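Treltel extends Prilero needle cartridge range for fine-line tattooing

Nov 21, 2021 – Treltel has added a new group of cartridges to its Prilero range, intended for fine-line and single-needle tattoo work. The cartridges are on sale from today through the company's own shop and through its distributor, Palacios.

The new group covers round liners in three needle diameters, each offered with a short or a long taper. All have a sealed membrane that stops ink and fluid from passing back into the grip or the machine. Needle travel is adjustable up to four millimetres, and the cartridges fit any rotary machine that takes the standard push-in connection.

Each cartridge is supplied sterile in its own blister pack, printed with the lot number and expiry date. Needle groupings are soldered and then checked under magnification for hooks and burrs before packing.
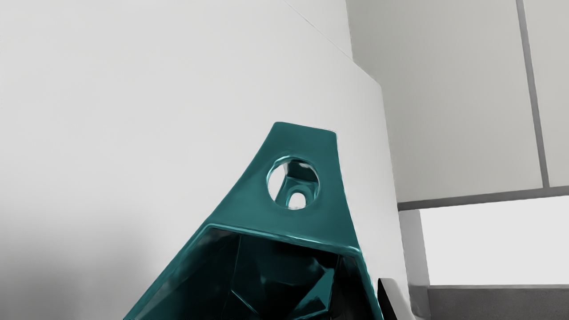 Studios that took part in the July trial reported that the membrane returned the needle evenly at low speeds, though one asked for a stiffer version for artists who work with a light hand and a short stroke. Treltel is testing a second membrane grade and expects to offer it as a separate item – existing part numbers will not change.

The trial used 3,000 cartridges, of which almost 2,000 were long taper. Lines were checked on the day and again once the skin had healed. Following the trial, the tip opening on the smallest size was narrowed to reduce side play.

The cartridges are for single use and should be disposed of in a sharps container. They are not suitable for cosmetic tattooing around the eyes. Artists changing from a standard liner should begin with a shallow needle depth and test the machine speed on practice skin, as finer needles can cut if the hand moves too slowly.

Cartridges are sold in boxes of 20. Studio accounts held under the Trorumero ordering scheme will see the new items listed under part numbers 279 to 999, sorted by diameter and taper. Samples are available to registered studios on request.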